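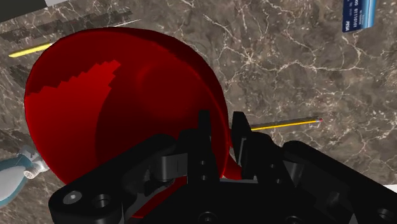 Does training on more rendered scenes help a policy once it leaves the simulator? Up to a point: in our runs the gain flattened out well before we ran out of scenes to generate.

Blog > Simulation > Notes from July

The set-up was the one Halima Omoregie wrote for Zinen. We trained the same policy on 4 scene sets, each with a marble worktop and household clutter, and varied only the number of layouts. Camera pose, lighting model and gripper geometry were held fixed. Each policy then got 52 grasp attempts on the real bench, scored by Suleiman Afolabi, who was not told which checkpoint was loaded.

The 2 larger sets could not be separated on that many attempts. The smallest was clearly worse, mostly on thin objects such as pencils, where the fingers closed too early. Bowls gave little trouble at any size.

One caveat is that the renderer's shadows are coarse on curved, glossy surfaces, and I have not tested whether the policy uses them. Kelechi Nwachukwu is rerunning the second set with soft shadows at night, as the render queue is full until around 5 in the afternoon.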